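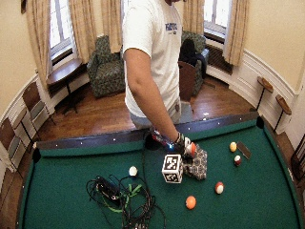 My CD at Fivero rolled over in October without me doing anything, and I'd like to know if I can get out of the new term without losing much. It was a one-year CD, I let it run, and I assumed that when it ended the money would drop back into my savings account. It didn't. They started a new one-year term at a much lower rate than the first. The money was meant for a pool table with green felt, same kind as in the photo, and I have a seller who will hold one for me if I can pay a deposit of $300 soon. The full price can wait a while. When I called, the rep said I could close the CD early but there would be a penalty of 3 months of interest. She also said I could not take out part of it, it was all or nothing. I also have a Leven savings account where I put in $50 a month by automatic transfer, but that is my emergency money and I don't like touching it. Is there any way to get the penalty waived, or is it better to pay it and move on? And does the penalty come out of the interest only, or could they take it out of what I put in?

Anselmo Macedo
2/12/21

Home Savings Checking Loans Cards Ask the Community Sign In

tessbythelake

Look at what 3 months of interest comes to in dollars before you worry about it. The new rate is low, so the penalty is low too. People hear the word penalty and picture a big chunk of the balance. Take the balance, multiply by the new rate, divide by 4, and you have it. On most CDs opened last fall that is a small number.

On your other point, the penalty normally comes out of interest first. Your new term started in October, so you should have at least 3 months of interest built up by now, or close to it depending on the day. If you haven't earned enough to cover it, the bank can take the rest out of principal. It will say so in the account disclosure. Ask them which date they count from, because some banks count from the maturity date and some from the end of the grace period.

About getting it waived: there is usually a grace period right after a CD matures when you can pull the money for free. Yours is long gone. But they were supposed to send you a notice before the maturity date. Check your mail and also the messages inside the online account - a lot of banks switched people to paperless and the notice sits in there unread. If you really never got one, say that when you call and ask for a supervisor. If you did get one, you can still ask, but I wouldn't expect much.

If you do close it, have them move the money to your savings account at the same bank first and send it out from there. When I asked for a check it took longer than the rep told me it would.

grantp

just close it. rates are nothing right now anyway

oldledger

The math above is fine, but make sure you have the right penalty. The rep may have been reading the terms for a CD shorter than yours. I had this with Voda Savings. The person on the phone told me one thing, and the paper I had from opening the account said another, and the paper was what counted. The terms can also change when a CD renews, so get the disclosure for the new term and not the one you signed at the start.

I would not be in a hurry to close the whole thing for a $300 deposit. You could take the deposit from the Leven account, keep the $50 transfers going, and pay yourself back out of the CD when you need the rest for the table. Six months of transfers puts it back even if you never touch the CD. I know you said that is emergency money. It depends on how much is in there. If $300 would empty it, leave it alone and close the CD.

Two more things. Any penalty you pay shows up on the 1099-INT for the year you pay it, and you can deduct it on your federal return without itemizing. It won't be much but don't leave it off. And whatever you decide, log in and change the maturity instruction on the CD. Most banks let you pick "transfer to savings" in place of "renew." If you keep this one open, do it today so you are not back here next October.

Anselmo Macedo

Thanks. I found the notice in the online messages, so that is on me. I worked out the penalty and it is less than I thought. I'm going to call again and ask for the disclosure for the new term, then close it if the number matches.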